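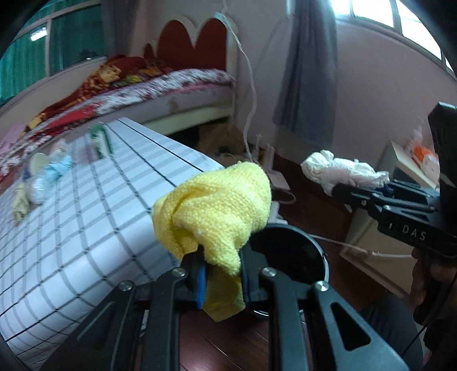

My job went from folding towels to teaching a robot to fold towels. What should I be asking my boss?

Ismael Vieira
Posted June 2023

Hi all, long time reader, first time I've needed to ask anything. I work for Greretti, a linen service in Putwood (restaurants, a few small hotels, one gym that goes through a scary amount of cloth). I was on the sorting and folding side for years. Then in the spring the company signed up for a folding system from Huneck and a few of us got moved onto what they call the recording team.

So now I spend most of my shift holding a black gripper by the handle and picking up cloths with it. Yellow terry ones, white ones, whatever is in the bundle. You squeeze, the jaws close, you lift, you put it down, you do it again. We do a lot of it in furnished rooms with beds and tables in them instead of on the plant floor, and usually there's a second person working next to you with another gripper and another cloth. Our target for the contract is 2,832 recordings and we're past 2,000 now.

I don't hate it! It's easier on my wrists in some ways and harder in others – you can't feel the cloth, so you end up staring at the jaws to see if you've got one layer or a whole wad. With my hands I never had to think about that. Terry is the worst, it's thick and it bunches up and hangs down however it feels like hanging.

What bugs me is that I don't know where this goes. When the recordings are done, do I go back to folding? Is there folding to go back to? My supervisor says "we'll see in August" and that's all I get. Also we used to get a piece bonus for folding and there isn't one for this, so my pay dropped a bit even though the hourly rate is the same. Has anybody been through this? What did you ask for, and did you get it?

Wahyudi Subramaniam

I went through pretty much the same thing at Yusof, different trade (packing, mostly soft stuff, bags and wraps), so take what fits.

First the bonus, it's the easiest one. Ask for your average pay over the months before the move, in writing, and ask them to match it while you're on recordings. I did that and it took eight weeks of nagging but I got it, including back pay to the day I switched. They hadn't meant to cut anybody, the payroll code just didn't have a bonus line on it. Go in with your old pay stubs, it makes the talk a lot shorter.

Second, ask what job title you're under right now. Mine was still "packer" the whole time, and when the posts for running the new line came up they wanted people with experience on the system. I had months of it and none of it was on my record! I got it fixed, but two people on my shift didn't bother and they had to apply like strangers.

As for what happened after: the line does the plain, repeat items now and people do the rest, plus clearing jams, plus checking what comes out. Fewer packers than before, I won't sugarcoat it. It was done by not replacing the ones who left. The day is quieter and you talk to your coworkers less, and I do miss that part. I'd push your supervisor for an actual date in August and a list of which jobs will exist.

And what you said about telling one layer from a wad – write that stuff down. I kept a notebook of things that went wrong with the grippers and it got me into the room when they were planning the training.

spincycle_mo

just go back to the floor if you can, thats what I did. my shoulder was killing me by the end of the day holding that thing out in front of me. also ask for more breaks, we got one extra

Ismael Vieira

Thank you both. Digging out my pay stubs tonight. Wahyudi, did you ask for the title change through your supervisor or did you go straight to HR?

Wahyudi Subramaniam

Supervisor first, by email so there was a copy, then HR when I hadn't heard back. Good luck with it!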